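Section 5: Getting the grocery demo ready for an open day

I've run this demo at every Liserley open day so far, so what follows is how I do it at the Tuddale hall. If you're setting up somewhere else, read the cautions first and adjust the rest.

Before you start

You'll need the robot charged, the produce stand, the toy vegetables, a plastic shopping basket with a handle, and the Vosix tablet. Give yourself the whole morning. Doors open at 1:00 on Saturday and people do turn up early!

Setting up

1. Park the robot facing the stand and press Hold on the tablet. Wait for the double beep.

2. Fill the crates. I keep one main vegetable to a crate where I can, but a bit of mixing is fine – the Kuusisto grasp software copes with carrots and cucumbers side by side.

3. Set the speed to 28 percent. It looks slow to you and me, but visitors love it, and small kids can follow what the hands are doing.

4. Tape your visitor line on the floor, 5 feet back from the arms.

5. Open the hands fully, close them, open them again. Listen for clicking. If you hear any, stop and go to Section 8.

Caution: Never reach between the arms while the tablet shows green. Press Hold first, every single time, even if you only want to straighten a tomato.

Running the demo

6. Hang the basket on the left hand and press Grip. Keep your own hand under the basket until the fingers have closed.

7. Press Support to bring the right hand onto the handle. I like two hands on it whenever the basket is going to move (a swinging basket makes people nervous, me included). 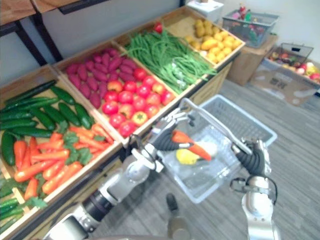 Liserley demo robot
Both hands on the basket handle at the produce stand

With both hands on the handle, the way you see them at our stand, you can let the basket settle before you press Next. I start with just a few light things in it, say a carrot and something yellow, so there's still plenty of room for requests from the crowd.

8. Ask somebody to call out a vegetable, tap it on the tablet, and step back behind the tape.

Note: The grip force is preset to 200 on the tablet's scale. Leave it there for toy food. I tried it higher once in May and spent my lunch break hunting for a new basket.

9. When you're done, press Hold, take the basket's weight in your hand, then press Release.

10. Write the cycle count in the log. At 2,000 cycles the finger pads need changing – see Section 9 for the part numbers.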